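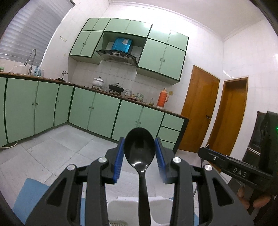 About Dremia

Hi, I'm Þórey Vestergaard, and Dremia is my kitchen school. We teach people to cook at home without losing their minds over it, in a room with pale green cabinets with dark trim and far too many opinions about spoons.

I started the classes after years of catering out of a rented unit on Kelletell Street. The food was fine, but what I loved was the hour before service, when somebody new would ask me how to lay out a station and I'd get to go on and on about it. So one September I signed a lease, moved my pans in and put a note up at the bakery. Nine people came to the first class (my sister was two of them, if you count the plus-one she brought and then argued with).

The base cabinets go along under the window and then turn the corner to the back wall. I picked this place for that corner! You can put one person chopping on each side and still talk to both of them. The floor is big pale grey tile, easy to mop, hard on the feet, so please wear decent shoes.

What we do

Our main course is called Briem and it runs seven evenings. The first evening has no cooking in it at all. We sort drawers. We go through trays and spoons and lids and talk about what you reach for and where your hand expects to find it, and people always groan when they see it on the schedule. Then they go home and redo their own kitchen at midnight and send me photos, which I love.

After that it's soups, flatbreads, a fish night, two evenings on vegetables, and a supper we eat together.

Wiseo is the shorter one, a single Saturday-style session for families, with up to 12 people. Kids are welcome from age 7. They stir, they pour, they wash up (sort of).

Booking and finding us

Tuition for Briem is $400 and covers all the ingredients. We're at 114 Kelletell Street, blue door, ring twice because the bell sticks. Parking behind the building is free after five.

If you have allergies, tell me when you book and I'll plan around them. Next sign-up opens 11 December 2025.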